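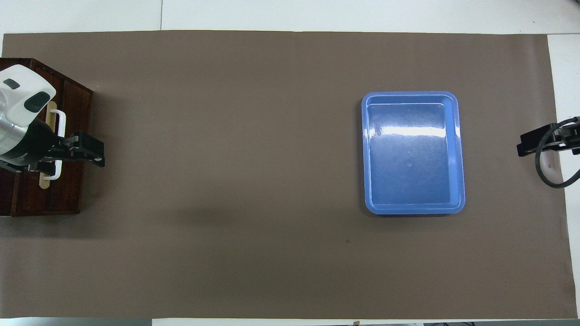
Head camera, left gripper at the drawer handle. Somewhere under all that black hardware is the bit of handle I care about.

I promised a post on the two controllers in June and then spent most of the month arguing with a drawer. So this one is about the controllers, and also about cameras, and mostly about the drawer.

The short version for anyone with a job to get back to: we had the same pair of arms, the same grippers, and two pieces of software that both claim to be good at gentle contact. One is Istis, which we've been running since I started. The other is Oshima, which Vandana Nautiyal has been recommending to me in the hallway with the persistence of someone selling chocolate-covered almonds for a kid's hockey team. The tasks were pulling the drawer open, closing it, and dealing with a small cube and a blue tray. Nothing you couldn't hand to a toddler, who would do it faster and with more flair.

Istis first. It treats the arm like something with a stiff back. You tell it where to go and it goes there, and if the world has put a drawer handle in the way then that's a matter for the drawer handle. You can soften it, and the setting for that is one number, which I have now had at every value it accepts. At the stiff end the finger gets behind the handle and pulls beautifully until the drawer reaches its stop, at which point the arm carries on pulling and the whole cabinet comes for a walk across the mat. At the soft end the finger gets behind the handle and thinks about it.

I settled on 71, for no reason I could defend in front of Vandana. At 71 it opened the drawer on most tries and moved the cabinet only a little, and I drew myself a pencil outline to push it back to.

Oshima is the opposite temperament. It wants to know about stiffness in every direction separately, so you can be firm along the pull and floppy sideways, which is exactly how a person opens a drawer without having read a manual. I had read the manual. It took me 2 evenings to get the axes pointing the way I thought they were pointing, and for one memorable stretch the arm was extremely compliant in the direction of pull and rigid in all the others. It stroked the handle. Rekha Agarwal came by with her coffee, watched this for a while and left without a word, and I've chosen to take that as encouragement.

Once the axes were sorted, though, oh, it's lovely. The finger hooks in behind the handle, the arm leans back, the drawer slides, and at the stop everything just goes quiet. The cabinet stayed on its outline for 10 pulls in a row. I'm told this is what I could have had all along.

Now the cameras, because this is where the week went.

I tune off the head camera out of habit. It looks straight down, it moves with nothing, and it's terrific for anything flat. If you want to know where the blue tray sits on the mat, you could practically take a ruler to the picture. What it's bad at is the exact moment the gripper arrives anywhere, when the gripper becomes the only thing worth looking at and also the thing in the way. You get the top of the handle, you get the bottom of the handle, and the middle is left as an exercise. I could see a finger lying up against the inside of the handle, sure. Whether it had gone down far enough to pull on anything was between the finger and the handle.

Vandana's suggestion was that I try looking at it from somewhere else. She's like this.

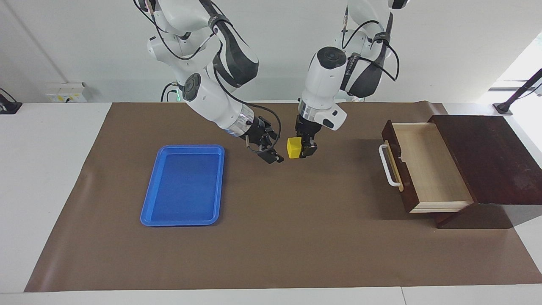 Fixed camera on the same table: drawer out, cube in the left gripper, right gripper waiting its turn.

The fixed view has the arms coming down at you from the top, so left and right swap over, and I got this wrong in my notes often enough that there's a page where both arms are called "the other one". But it shows height! You can tell a cube that's off the mat from one that's merely being squeezed. You can see the drawer front and the inside of the drawer at once. And with the two grippers close together in the middle of the table, I'd much sooner judge the gap from there than from overhead.

The drawback is the window. The upper right goes pale in daylight, and our colour thresholds drift as the afternoon goes on. Friday after 3 was a write-off. There's a Seltine blind on order and has been since before my time, so I've started doing cube runs in the morning like a person with a routine.

The cube, by the way, is where Istis claws something back. Picking up a small hard object and holding it still suits the stiff fellow just fine. Oshima, tuned for the drawer, let the wrist sag a touch as the fingers closed, and I had to write a second profile for grasping and then remember to switch to it. I forgot a lot. When you forget, the arm approaches the cube with the relaxed manner of a cat that might or might not sit on your lap.

So we're keeping Oshima for anything with a hinge or a slide and leaving Istis on pick-and-place until someone has the patience to move it all across. Head camera for planning, fixed camera for the moment of contact, and I've given up on choosing one.

Next up is the Brodden wrist camera, still in its box on my desk. Rekha wants to see it mounted before she'll approve the second one, and Vandana has already told me which bracket I'm going to get wrong.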